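3.2 Small objects in a shallow tray

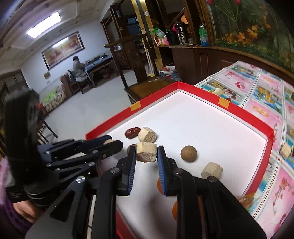
Figure 4. Mixed small objects in the white tray with red rim, Irnisholm set.

3.3 Sorting by surface

The second task of the Irnisholm study asks how people put in order things which are small, light and not similar to each other. The set contains cubes, balls and some pieces with irregular form. As Figure 4 shows, several beige cubes lie in the same tray with a brown cork ball and orange balls, and a dark red, bean-shaped object with light spots is near the back. The cubes are not equal: two have a pale, porous face like a sponge, and a larger one has a brown top.

We expected that participants would group the objects by color. In the pilot of March, 60 sessions were coded by Llorente and Jaunzems, and color was the first criterion in only 20 of them. More often the participants began with shape - balls first, then cubes - and left the irregular pieces for the end. The beige cubes gave the most hesitation. Some participants treated all of them as one group, others separated the porous ones after touching them.

Small fragments were coded as a separate class, as in the Yule protocol. The agreement between the two coders for this class was lower than for the balls, and we return to it in Section 4.1.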